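Sillow Opens Clothing and Household Textile Collection to All Grenberg Addresses

GRENBERG, 25/11/2024. Sillow, the textile reuse company based on the east side of Grenberg, is extending its doorstep collection service to every residential address in the city. Until now the service has covered the Menon district and the streets next to it. Bookings for the new areas are open, and the first new routes run next week.

Residents can hand over clothing, bed linen, towels, curtains and paired shoes. Collection is free for up to three bags per visit. Larger amounts, such as those from a house clearance, can be booked by phone and are charged at a flat $40.

Sillow started collecting in Menon in February with one van and a sorting room behind the old bus depot. In that time 577 households have used the service at least once. Of the items sorted so far, 61 percent were fit to be worn or used again as they were. The rest went to fiber recovery or were cut down for wiping cloths, apart from a small share that was too damaged for any use.

"We kept the first area small on purpose," said Fletcher Rutherford, managing director of Sillow. "We wanted to know how long a street takes, how many bags fit on a shelf, and how often people forget their booking. We have those answers now, and we can plan the other routes from them."

The company has taken on a second van and moved its sorting work to a larger unit on the Bera industrial park. The new unit has separate lines for clothing and for household linen. In the old room both went over the same table, and linen often waited several days because it takes more space to open out and check.

How collection works

Residents choose a two-hour window on the Sillow website or by phone. Bags can be left on the doorstep or handed to the driver. Any closed bag will do, and customers who ask for one are given a reusable sack at their first collection. In apartment buildings the driver will come to the door of the unit if the resident is home. Bags should not be left in shared hallways.

Items should be clean and fully dry. They do not need to be ironed. Missing buttons, loose hems and small holes are accepted, and so are single bed sheets and pillowcases that have lost the rest of their set. Shoes should be tied together by the laces or with string.

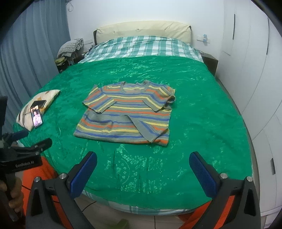
Sillow asks residents to go through one room at a time and to finish that room before starting another. Drivers in Menon reported that many customers canceled a booking because they had emptied every closet in the home at once and could not get through the pile by collection day. Bookings made for one or two bags were far more likely to go ahead.

Some things cannot be accepted. These are pillows and comforters with down or feather filling, mattress toppers, rugs, electric blankets, and anything stained with paint, oil or mold. Uniforms with a badge or company name should have the badge taken off first. Please check pockets. Sorting staff keep a box of keys, cards and coins, and items in it can be claimed by giving the booking number.

What happens to the items

Everything is checked by hand at the Bera unit. Clothing in good condition is graded and sent to Sillow's own store on the ground floor of the same building, or sold in bulk to secondhand shops in the region. Children's clothing is packed by size, and some of it goes without charge to families referred by local schools. Sheets and towels that are sound but faded are offered to animal shelters.

Material that cannot be reused is separated by fiber. Plain cotton is the easiest to place. Mixed fabrics are harder, and Sillow currently stores these until there is enough for a full load. The company said it does not send unsorted clothing abroad.

"Bed linen was the surprise for us," said Cameron Stubbs, who manages sorting and the store. "We expected bags of T-shirts and jeans, and we get those, but we also get a lot of sheets that have hardly been used. People buy a new bed in a different size and the old sheets sit in a cupboard. Those sell in the store on the day we put them out."

The store is open Tuesday through Saturday. Bedding is priced by piece, with flat and fitted sheets on separate racks marked by mattress size. Customers can bring back a sheet that turns out to be the wrong size within two weeks, with the receipt. Curtains are measured before sale and the drop is written on the tag.

Jobs and partner sites

The expansion adds two driving jobs and three in sorting. All are year-round positions, and training is given on site. Applicants for the sorting jobs do not need experience with textiles but should be comfortable standing for most of a shift. Details are posted on the company website.

Sillow is also looking for employers and apartment managers willing to host a one-day collection. A host site needs a dry, lockable space near a loading door. Sillow supplies the carts and signs and picks everything up the same afternoon. The first such day, held at an office building in Menon, brought in 200 bags, and the building's manager has booked another.

Schedule

Northern and western routes begin next week. Southern routes follow in the new year, after the second van has been fitted with racks. Residents in the south can register now and will get a message when their street is added. Existing customers in Menon keep their present collection day and do not need to do anything.

There will be no collections on public holidays. If snow or ice stops the vans, affected bookings will be moved to the next open window and customers will be told by text message or phone the evening before.

About Sillow

Sillow collects, sorts and resells used clothing and household textiles in Grenberg. The company is privately owned and pays for its collections through store and bulk sales.

Media contact: Cameron Stubbs, Sillow, Bera industrial park, Grenberg. Visits to the sorting unit can be arranged on weekday mornings.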